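June 19, 2019

Button board, continued. Writing this up with a cold coffee because I promised Caoimhe I'd stop keeping all of it in my head, and she has a point (last time I went on vacation the labels drawer was reorganized by three different people in three different ways, and I still can't find the small flat washers).

So, where we are. The board is the black perforated one, and the plan is still a three by three layout: big stuff along the top, big stuff in the middle, small stuff along the bottom. Finbarr wanted everything the same size so it would look tidy. I wanted big buttons where your palm naturally lands and the fiddly little things low down, and since I'm the one with the hole saw, we're doing it my way. He has been very gracious about it, mostly.

The reds are on the right hand side, one over the other. I keep wanting to call the top one "stop" and the lower one "other stop", so we badly need names for them before anyone writes a procedure. Rónán suggested R1 and R2, fine, boring, adopted. The green one in the middle is G. The three big holes on the left and top are still waiting for parts, and I'm calling them A, B and C until something goes in them. 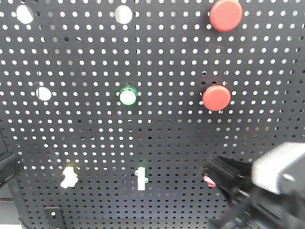
Do the big buttons need their own backing plate, or can they clamp straight onto the perforated sheet?
Straight onto the sheet is fine as long as there's a wide washer behind, one that covers at least two rows of the small perforations. Without it the nut digs into the edges of the holes and the whole button slowly works itself around when people lean on it.

That one came from Roswitha, by the way, I asked her at lunch and she drew it for me on a napkin. Napkin is taped inside the back cover of this notebook. Please don't throw it out, it has the thread sizes on it too.

Cutting notes, for whoever does the next board. Perforated sheet is a pain to drill big holes in! The pilot bit wants to fall into whichever little hole is nearest, so your center ends up a few millimeters from where you marked it and you don't notice until the saw is already chewing. What worked for me:

Clamp a scrap of plywood behind and another one in front, mark the center on the front scrap, and go through the whole sandwich. Slow speed. Stop and clear the chips more often than you think you need to.

File the edge afterward with the half round file, the one with the blue handle. It took me 12 passes to get the burr off the first hole, and after that I got lazy and used the deburring tool, which was quicker and looked just as good. Wear gloves, the little slivers left where the saw crosses a perforation are nasty.

Touch-up paint goes on the cut edge only. I tried it on a scuff on an offcut and it dried shinier than the rest, so now it looks like somebody licked it. Leave scratches alone.

Now the parts situation. A, B and C are meant to get the large buttons from Padberg, and the order went in with a note asking for matching bezels. We got an email back saying 4 weeks, then a second email saying August. I rang them and a very nice man told me both emails were correct, so I don't know what to do with that. Brophy has something close to the right diameter in stock but the thread is different and the cap is flatter, and Halldóra thinks the mix would bug everyone who sat in front of it. I think she's right. I'd rather have open holes for a while than three buttons that almost match.

We could put blanking plugs in. I looked in the plug tin and we have 8, all too small. Of course.
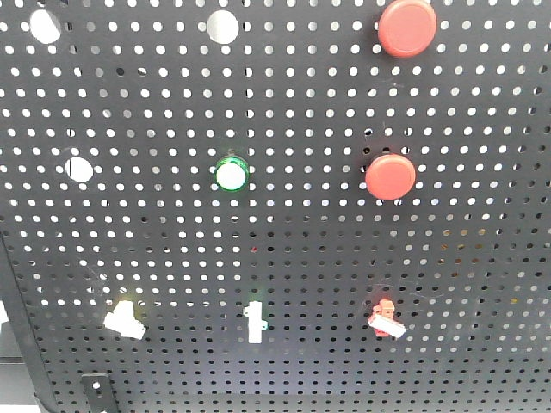
Controls and Panels Workshop, Clendgate – shared bench notebook

Had a long back and forth with Caoimhe about spacing after she stood at the board for a while pretending to press things with her eyes shut. (She does this properly, it's very useful, I'm not making fun.) Her feeling is that G is in a good spot because you can find the middle of anything without looking. With the reds she wants more of a gap between the two, enough that a hand in a thick winter glove can't catch both. I measured with the ski glove from the lost property box and I get a thumb's width to spare. She'd like two thumbs. We left it there.

If we do move R1 or R2 it means a fresh sheet, there's no hiding an old hole that size. I'm for living with it on this board and fixing the drawing for the next one. Rónán agrees, Finbarr says he'll think about it, which from him is a yes.

Labels: still undecided. The engraved strips look lovely but the sticky backing only has the metal between the holes to grab, and I pulled a test strip off with one fingernail. Screws through the perforations would do it, M3 with a nylon nut, and then you could swap a label whenever somebody changes their mind. I've asked Lerkisska for a price on strips with holes already drilled at our pitch. If it's silly money I'll drill them here.

To do, in no order:

Find the flat washers (again)
Wide washers for behind R1 and R2, check what's in there now
Update drawing with the bigger gap
Send Padberg the hole diameter one more time so we don't get the wrong bezels
Ask Halldóra if she still has the pitch gauge – I had it, I lent it to her, or possibly she lent it to me

Half round file is back on its hook.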